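Miltitmont hand-held gripper comparison

The Miltitmont comparison is a bench trial of hand-held grippers used in pairs, one in each hand, to collect movements that a robot arm can later copy. It began at the Zanside workshop one February and has grown into a wonderfully thorough record of what a simple two-finger jaw can do.

Method

An operator lifts and shifts light household containers with both grippers. Each finger set is given 50 attempts per object, and the full log now runs to 3578 entries. Kipchumba Mfaume wrote the first protocol, which favored awkward things – thin rims, slick lids, soft corners – over easy blocks.

Finger sets

The Rashidi set has long, flat pads and does beautifully on boxes squeezed from both sides. The Brasden set is narrower and better at pinching an edge. In the rim test it held on in 40 attempts out of 50, a lovely result for such a plain shape. Neither set copes well with round jars.

Two-handed work

Lifting with two grippers calls for even pressure. If one hand pushes harder, the load turns, and the recorded path is hard for an arm to repeat.
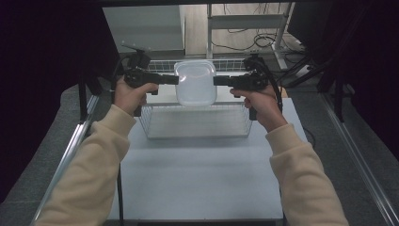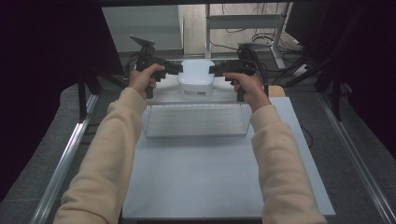

Black grippers and white or whitish containers, with a wire basket or rack close by.

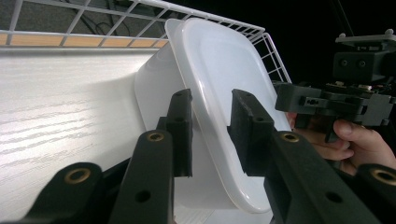
Tobiloba Obi has argued that the rim scores flatter the narrow pads, as a person corrects a slipping grip without noticing, and would like the same test repeated with the grippers mounted on arms before the two sets are ranked.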